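Portable monitor over USB-C only: is "200 nits" a joke?

I'm shopping for a second screen I can carry between the bench and my desk. The Vasholm 16 inch is the one every store pushes at me. The listing says "vibrant picture in any setting" and then, way down in the small print, 200 nits. It also claims one cable does power and video. I've been burned by that line before. My laptop is a Brallau with 2 USB-C ports, and I can't find anything on the Vasholm page saying how much power the screen wants.

I'd be using it next to a window, mostly for manuals and a live feed. Does anyone own one, and does it hold up?

Posted by Itsuki Murakami, March 2025
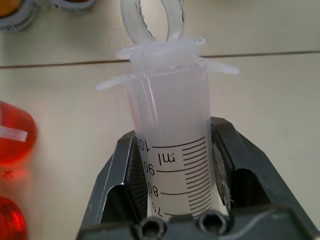

Replies

Ákos Fekete

I've had the Vasholm since October. 200 nits is what they print and I'd take even that as a best case. Next to a window you'll be tilting it all afternoon to dodge your own reflection. Text is readable. Dark video is mush.

The one cable thing is half true. It runs off a single cable if your port puts out video and enough power, and plenty of laptops have one port that does and one that only charges. Look for the little DisplayPort or lightning mark beside it, or check the manual. With mine on battery, the screen drops its own brightness to the lowest step and won't let me raise it. The box doesn't mention this. Plug a charger into the second socket on the monitor and it behaves.

I also wouldn't trust the contrast figure. They give one number with no word on how they measured it, and so does everybody else at this price.

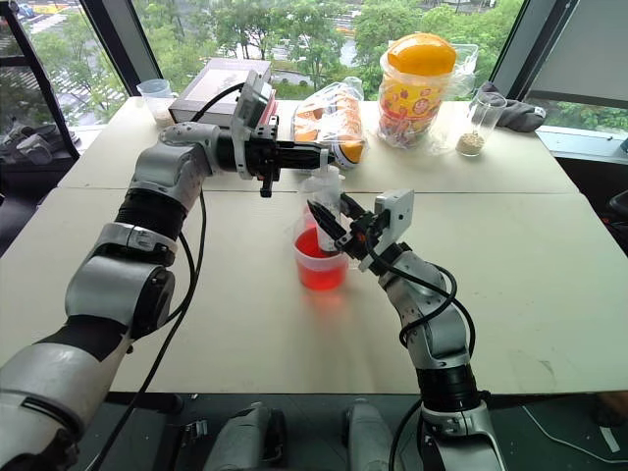 If you're set on that size, the Jivar costs more and has a matte panel, and for a window seat I'd pay for that before I'd pay for extra resolution. The stand is poor on both. Mine folds flat if you lean on the touch buttons, so I prop it against a shelf. Buy from a store that takes returns without a restocking fee and test it in your real spot on the first day.

jivar_owner_193

get the jivar its great. super bright, no problems

dumlao1358

"Super bright" compared to what? I returned a Jivar. The matte coating does cut glare, I'll give it that, but the colors looked washed out next to my old Dumlao, and the Dumlao was a cheap one. Speakers are useless too, if that matters.

Before spending anything, try the cable you already have with somebody's monitor. A lot of USB-C cables that come with phones carry no video at all, and people send back perfectly good screens over it.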